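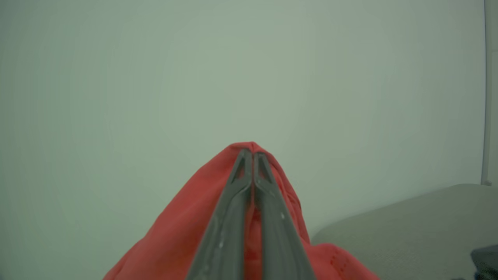
Paint coverage and washing: marks on a pale matt wall, spot clean or repaint?

Posted in Home Maintenance > Walls and ceilings
14 February 2021

Selamawit Woldegiorgis

I have a rented ground-floor room painted throughout in a pale trade matt. The tin left in the cupboard says Belard but the colour label has gone. The landlord's agent, Gudeta, wants the walls "as at check-in" when I leave, and the check-in report dates from December.

There are small yellowish marks that I would like to deal with. I tried a damp sponge on one behind the door and ended up with a shiny patch larger than the original mark, so I have stopped.

Details that may matter:

Plaster is skimmed board, not old lime.
No radiator or pipework behind the affected wall.
No smoking in the property.
The paint leaves chalk on a dark cloth when rubbed dry.

Is there a cleaning method that does not polish the surface, or should I go straight to painting? If painting, can I touch in small areas or does it have to be the full wall?

3 replies

Triltetti

The shiny patch is burnishing. Trade matt has a lot of filler and not much binder, so rubbing flattens the surface and it reflects light differently from the rest. It can't be reversed by more cleaning. Chalk on a dark cloth confirms that the film is weak.

For the other marks, work in this order and stop as soon as the mark has gone:

1. Dry brush with a soft, clean paintbrush. Loose dust comes away and nothing is rubbed in.

2. White bread or a dry chemical sponge, dabbed. Do not drag it.

3. Lukewarm water with one drop of washing-up liquid, applied with a well-wrung white cloth. Dab for a few seconds, then dab with plain water, then leave it for a day. A damp patch on matt always looks darker and you can't judge it until the next morning.
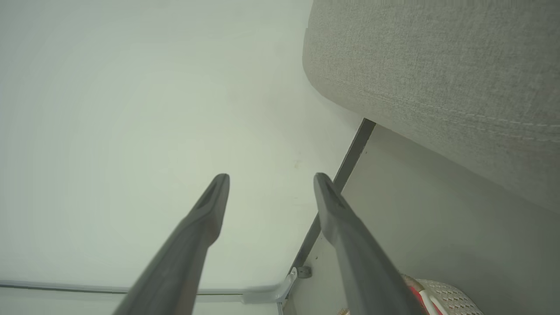 4. If the mark comes back yellow after drying, it is soluble and is being drawn through the paint. Water will keep bringing it forward. Seal it with a thin coat of shellac or solvent-based stain block, feathered at the edges, and then paint over.

Do not use melamine foam at any stage. It is a fine abrasive and will give you the same shiny patch as before, only faster.

On touching in: it works on a wall painted recently from the same tin, using the same kind of roller, and hardly ever otherwise. Side light from a window will show the repair even if the colour is right. For one burnished patch behind a door I would try it. For marks in the open I would paint corner to corner.

Flandia

Just paint it. Takes an afternoon. Any white will do, agents never check.

Triltetti

I would not follow the reply above. Pale walls are seldom plain white, and a brilliant white next to a slightly green or grey one shows at the corner straight away. Cut a piece of the paint film out with a sharp blade, somewhere low and out of sight, and have it matched at a trade counter. The piece needs to be clean and in one flat bit.

Other points for a full wall:

Dust down first, skirting included. A black skirting board shows every splash, so mask it and pull the tape while the last coat is still soft.

Chalky paint needs a stabilising coat or a first coat let down with water. Follow the tin for the amount. Without it, the new paint can lift in sheets when the tape comes off.

Fill any hairline crack along a board joint before painting. Flexible filler is best if the line has opened before — ordinary filler will only crack again.

Keep the receipt and a sample of the colour with your check-out papers.
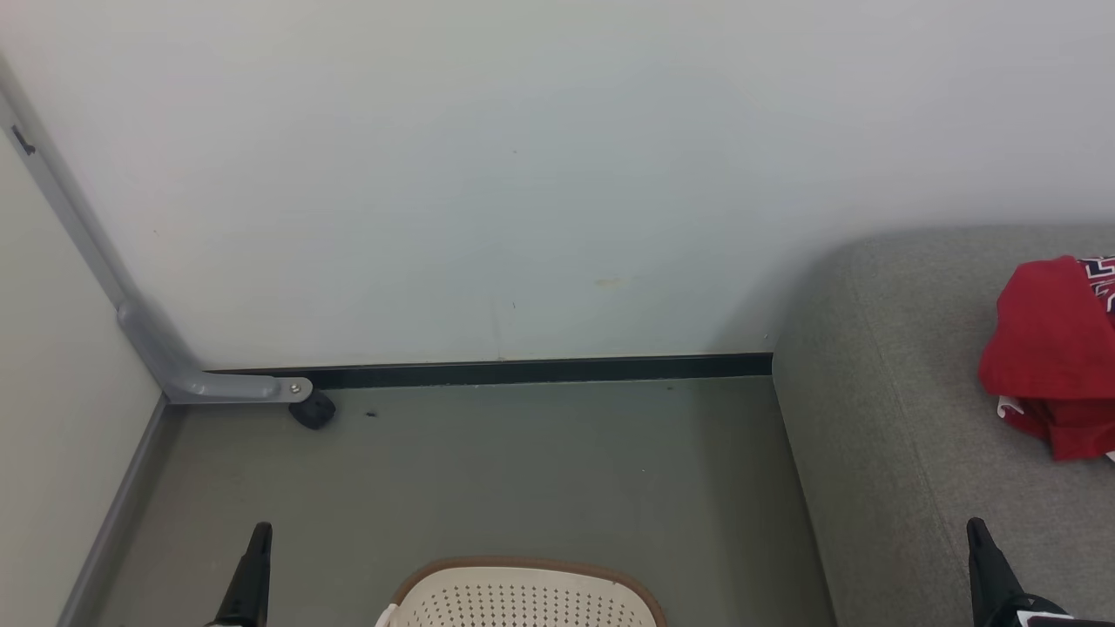
Off-white wall above a black skirting board, with a small yellowish-tan mark and a faint vertical seam to its left.

Selamawit Woldegiorgis

Thank you. I will brush and dab first, then try the patch behind the door with what is left in the Belard tin if it has not gone off. I have asked Gudeta for the colour name in the meantime.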